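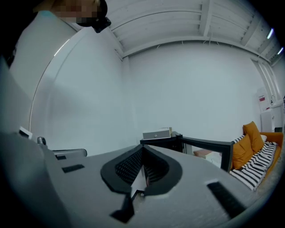
5. Painting a room with exposed beams

This section covers a plain room with white walls and a white ceiling with the beams and joists left showing. If your ceiling is flat, go back to section 3 and save yourself the reading.

The Kuvham tin says one coat. We have not seen one coat of anything cover a beamed ceiling, and you should buy enough for two. If the old white has yellowed from smoke or cooking, buy enough for three and be pleased if some is left over.

Before you start

You will need:
Kuvham Ceiling & Beam White
Trutton angled brush, 2 inch
Small roller with a short nap, plus an extension pole
Stepladder (a real one, with a locking brace)
Vacuum with a soft brush head
Filler, sandpaper, masking tape, drop cloths
A lamp you can move

Note: The Trutton brush is sold as a "no tape needed" brush. Buy the tape.

5.1 Clearing and cleaning

1. Move out whatever can be moved. Push the rest to the middle of the room and cover it down to the floor.

2. Vacuum the tops of the beams first, then the sides, then the undersides. Next do the joists and the gaps between them. Dust sits on top where it can't be seen from the floor, and it will end up in your roller.

3. Wipe everything down with a barely damp cloth. Sugar soap is fine for greasy spots. The scented cleaners that promise to prepare and protect in one step leave a film, whatever the label says.

4. Set the lamp on the floor and aim it along each beam. Mark cracks and flaking paint lightly in pencil.

CAUTION: If the room was last painted before the late 1970s, or you can't find out when, have the paint tested for lead before you scrape or sand. A clean-looking coat on top tells you nothing about the ones underneath.

5.2 Filling the gaps

5. Scrape off loose paint and sand the edges smooth.

6. Fill nail holes and small dents. Let the filler dry for as long as the tub says, then leave it longer. "Ready to paint in minutes" assumes a warm room and a very small hole.

7. Leave a hairline gap alone where a beam meets the wall, or use a flexible caulk. Hard filler cracks there as soon as the wood moves. Some guides tell you it won't if you press it in firmly. Ours cracked by August.

5.3 Painting the beams and joists

8. Stir the paint for a full five minutes. Shaking the tin does not count.

9. Start with the joists at the end farthest from the door. Brush the corners where the joist meets the ceiling, then the sides, then the underside. Work in one direction.

10. Do the beams next. Use the roller on the wide faces and the brush everywhere else. Check for drips along the lower edge before you move the ladder.

11. Roll the ceiling between the joists last. If the roller won't fit, use the brush. The mini roller in the Kuvham starter kit is supposed to fit any gap. Measure yours first.

12. Leave it overnight and look at it in daylight before deciding on the second coat. You will almost certainly want one.

CAUTION: Do not lean a ladder on a beam, and do not hang lamps, pulleys or yourself from one while you work. A painted beam may be structural or it may be a hollow box put up for looks, and you can't tell by knocking.

5.4 Painting the walls

13. Mask along the top of the wall and around door edges and panels.

14. Cut in below the ceiling with the brush, then roll the wall while the cut-in strip is still wet.

15. Pull the tape off slowly before the paint has fully hardened.

Note: Using the same white on the walls and ceiling is easier, but it won't make the room look any taller. The Kuvham color card claims it will. Zoila Rivadeneyra, who tested this section for us, used Ríos wall white under Kuvham beams and could not tell the two apart after dark. By day the walls looked slightly warmer.

5.5 If it goes wrong

Brown spots coming through: knots in the wood. More white paint won't hide them for long. Spot-prime with Fosulton stain block, then repaint.

Roller lines: too little paint, or going back over a half-dry patch. Sand lightly and recoat the whole bay.

Peeling at the corners: return to step 3.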